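Nalto Forum › Einmachen und Vorräte
Thema: Quittenmus wird nach dem Abfüllen flüssig
Eröffnet von Marlene_Barros, September

Marlene_Barros, 18:42
Ich habe am Donnerstag Quittenmus gekocht, Quitten aus dem eigenen Garten, Sorte weiß ich leider nicht, der Baum stand schon da. Gewaschen, abgerieben, mit Schale und Kerngehäuse in Stücke geschnitten, mit Wasser bedeckt und weich gekocht. Dann durch die Flotte Lotte, Zucker dazu, noch einmal aufgekocht und heiß in Gläser. Im Topf war das Mus fest genug, dass der Löffel eine Spur gezogen hat. In den Gläsern hat sich jetzt oben eine Schicht Saft abgesetzt, etwa einen Finger breit. Die Deckel sind zu, es riecht nichts. Kann man das noch einmal kochen oder lasse ich es so?

P_Charvat, 19:05
Zu wenig eingekocht. Mit Wasser bedecken ist für Gelee richtig, für Mus ist es viel zu viel. Ich nehme nur so viel Wasser, dass nichts anbrennt, und lege den Deckel auf. Die Quitten geben selbst genug ab.
Noch einmal kochen geht. Gläser aufmachen, alles zurück in den Topf, offen und bei kleiner Hitze rühren, bis es beim Rühren am Boden stehen bleibt. Neue Deckel nehmen.

Cleiton_M, 19:31
Sehe ich anders. Wenn das Mus im Topf eine Spur gehalten hat, war es nicht zu dünn. Dass sich oben Saft absetzt, kommt bei mir jedes Jahr in einigen Gläsern vor, vor allem wenn die Früchte noch grünlich waren. Umrühren beim Öffnen und fertig. Vom zweiten Kochen wird es dunkel und schmeckt nach Karamell. Manche mögen das, ich nicht.

P_Charvat, 19:40
Dunkel wird es nur, wenn man zu heiß kocht. Und ein Finger breit ist nicht wenig. Wie viel Zucker war drin?

Marlene_Barros, 20:12
Ein Teil Zucker auf zwei Teile Mus, nach Gewicht. Die Früchte waren gelb, ein paar noch mit grünen Stellen am Stiel. Zitrone habe ich weggelassen.

Lacerda_B, 20:26
Zitrone würde ich immer nehmen, auch wegen der Farbe. Saft von einer halben auf ein Kilo.
Zum Kerngehäuse: Das lasse ich bei Mus inzwischen weg. Durch die Flotte Lotte kommen immer diese harten Körnchen mit, die um das Gehäuse sitzen. Ich schneide es großzügig heraus, binde es in ein Mulltuch und koche es mit. So bleibt das Pektin im Topf und die Körnchen im Tuch.
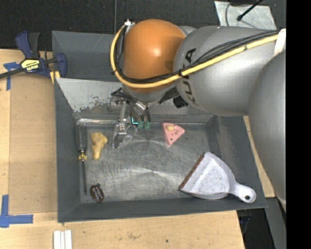
Seite 3 von 20

Marlene_Barros, 20:58
Das mit dem Mulltuch probiere ich bei der nächsten Ladung. Es liegen noch fast 20 Kilo in der Garage. Körnchen sind tatsächlich drin, mich stören sie nicht so sehr, meine Schwester schon.

W.Fontes, 21:14
Ich koche seit Jahren die Rocha-Quitte ein und habe das Problem mit dem Absetzen nur gehabt, als ich direkt nach der Ernte gekocht habe. Seitdem liegen sie bei mir zwei Wochen kühl, einzeln auf Zeitungspapier, ohne dass sie sich berühren. Sie riechen dann stärker und lassen sich auch leichter schneiden. Neben Äpfel sollte man sie nicht legen, die nehmen den Geruch an.

Cleiton_M, 21:22
Zwei Wochen ist lang. Bei mir werden sie nach acht Tagen innen braun.

W.Fontes, 21:35
Dann waren sie zu reif, als du sie abgenommen hast. Oder sie hatten Druckstellen. Ich nehme sie ab, wenn der Flaum sich abreiben lässt, und lege sie in die Kiste, statt sie hineinfallen zu lassen.

Cleiton_M, 21:41
Oder der Baum steht zu nass. Die Quitten von meinem Nachbarn liegen im selben Keller und bleiben hell. Mein Baum steht unten am Graben.

P_Charvat, 21:50
Zurück zum Mus. Marlene, mach ein Glas auf und lass einen Löffel davon auf einem kalten Teller stehen. Wenn sich nach fünf Minuten ein Wasserrand bildet, koch alles noch einmal. Wenn nicht, lass es.

Marlene_Barros, 22:17
Gemacht. Es gibt einen Rand, aber einen schmalen. Ich habe jetzt die Hälfte der Gläser zurück in den Topf gekippt und mit Zitronensaft eine gute halbe Stunde offen gekocht. Es ist etwas dunkler geworden, mehr rötlich als braun. Die andere Hälfte lasse ich, wie sie ist — die essen wir zuerst, zum Grießbrei.

Lacerda_B, 22:30
Rötlich ist normal, das wird bei Quitten mit der Kochzeit so. Wenn du noch weiter kochst, bekommst du Quittenbrot. Aufs Blech streichen, fingerdick, bei offener Ofentür trocknen und in Rauten schneiden. Bei uns kommt das mit Lorbeerblättern in die Dose.

Cleiton_M, 22:38
Zu Quittenbrot gibt es schon ein Thema im Unterforum Süßes, da steht auch etwas zur Trockenzeit. Die offenen Gläser bitte in den Kühlschrank, auch wenn viel Zucker drin ist.

Marlene_Barros, 22:44
Stehen drin. Danke an alle, ich melde mich, wenn die nächste Ladung im Topf ist.

Nalto Forum | Kontakt | Impressum | © Nalto | Nach oben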